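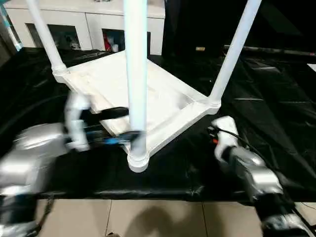 Branislav Skála would like the prayer list read faster, or read silently, or printed on the back of the bulletin where, he says, God can presumably find it. He wrote me this after my last piece on worship at home, and he wrote it politely, with a Bible verse about vain repetition. He added that at Drinside Lutheran the names now take longer than the sermon, and that nobody under fifty can pronounce half of them.

I have thought about his letter for a week and I've decided he is wrong, although I admit I've shared his feelings at about the fortieth name.

The list at our own church in Doster had 58 names on it at the start of this month. Some of these people I know. Some of them I believe to be well. There is a man named Harold who went on for a hip replacement in August, and I have since seen him carrying a canoe. Harold's wife will not hear of taking him off. "It hasn't done him any harm," she told our pastor, and I'd like to see the seminary course that prepares you to argue with that.

Then there are the names that come without a story. "Linda." "Linda's sister." "The Karamanlidis family," which has been on the list so long that I used to take it for a permanent feature of the liturgy, like the Kyrie. I finally asked. They are cousins of a woman who used to sing alto, and they lost a son. That was years ago. She moved away and we kept praying, mostly out of clerical inertia, and when I learned this I was ashamed of all the mornings I had used their name as my cue to find the next hymn.

Now that church happens on my kitchen table, over a link that works if I sit near the window, the list has become stranger and a good deal harder to bear. In the pews you could look around. You'd hear a name, and two rows up a set of shoulders would drop a little, and you knew whose mother that was. On a screen all the names arrive in the same flat voice, and I am alone with them and a piece of toast.

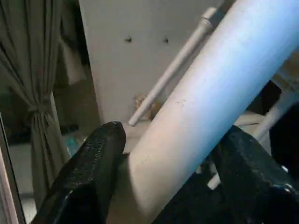
A pale tube between two black gripper fingers.

Our worship planners have noticed the problem and, being Lutherans, have proposed software. A service called Brerkex will let you type in your prayer request and will scroll it along the bottom of the service like a stock price. It holds up to 30 requests at a time. What becomes of the thirty-first I could not learn from the website. I suppose he waits on hold.

I can see the appeal. It would save us several minutes, and no reader would ever again have to take a run at a Norwegian surname in public. But I've come to think that the stumbling is worth something. When our reader gets to a hard one she stops, squints, tries it, tries it again and says sorry, to the name. For those few seconds she is paying closer attention to a stranger than most of us manage all week. A scroll can't do that. Neither can the back of a bulletin, which in my house is where we write down the grocery order.

Mr. Skála is right about vain repetition, and I don't want to wriggle out of the verse. You can say a name emptily. I did it to that family for years. I only notice that I would never have asked who they were if someone hadn't kept saying it out loud, in front of me, while I was hoping she'd get on with it.

So leave the list alone. Let it run long. Put Linda's sister's actual name on it, if anyone can find out what it is, and leave Harold where he is too. I've seen how he loads that canoe.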